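Chapter 7
Two Hands at Once: Planning a Task with Soft and Slippery Things

By the time most readers get to this chapter they will have made one arm do something they were proud of. Perhaps it was stacking the blocks from Chapter 4, or pressing the doorbell in Chapter 5 (the doorbell is always popular, and we are sorry about your neighbors). One arm is a fine thing to have learned on, and I hope you'll keep coming back to it whenever a new idea gets muddled. Still, sooner or later somebody in every robotics club looks at the second arm and wonders what it would take to get the pair of them working at the same table, and that is where we are going now.

The task we'll follow from here to the end of Chapter 9 is flower arranging. It was first brought to our student club at Skastari by Harvey Poirier, who was in his second year and had a mother with a flower shop, and I will admit that I tried to talk him out of it. Flowers bend! Stems cross over one another, a round vase rolls when you nudge it, and two blooms of the same kind never lie the same way twice. Harvey listened very politely and went off and bought a bag of artificial tulips. He was right, of course, and the project kept four of our members busy until May. They named it Vekar, for reasons they never shared with me, and it went on to the student showcase at Sterkent, where the team was given 42 minutes of table time and used every one of them.

Before you write a single line of a plan, spend a while simply looking at the table. Where can each arm reach? What is lying down, and what is standing up? Which stems cross, and which one would you pick up first with your own hand? Keep those questions beside you as you study the views that follow. 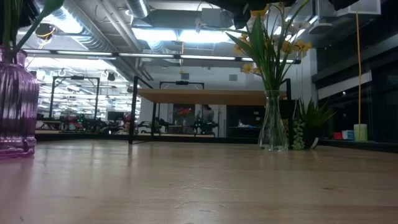
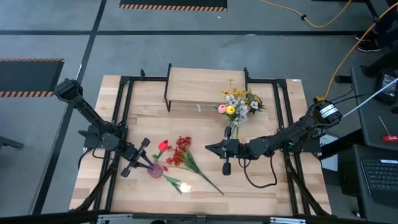
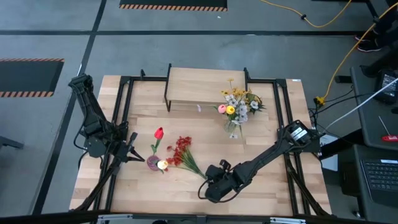 Figure 7.1 Flowers and vases in the club's workspace. The second and third views show the two-arm worktable, with the small purple vase near the left gripper.

Dagmar Čierny, who taught the club with me in those years, used to make every new team sit down with paper and pencil and write the job out as if they were leaving a note for a helpful cousin. "Pick up the vase" was always the first line, and she would always hand the paper back. Pick it up with which hand? By the neck, or around the middle? And where should the other hand be in the meantime, so that the two don't bump elbows over the tulips? It is slow going, I know, and there will be some grumbling, but a team that has argued through all of this on paper will have a much happier afternoon at the table.

You'll want a notebook for the attempts as well. The Vekar team wrote down 300 of them, good and bad, and when they sat down to read the whole thing through they found that 77 had gone wrong in the same way, with a gripper catching a stem it wasn't meant to touch. We'll look closely at that trouble in Section 7.3, and at a change in the order of the steps that helped a great deal.

What you will need for this chapter: your notes on reach from Chapter 6, a handful of artificial flowers, a small vase that you don't mind dropping, and a partner with some patience.

7.1 Dividing the work between two arms

Let us begin with the plainest way of sharing a job, in which one arm holds and the other arm moves.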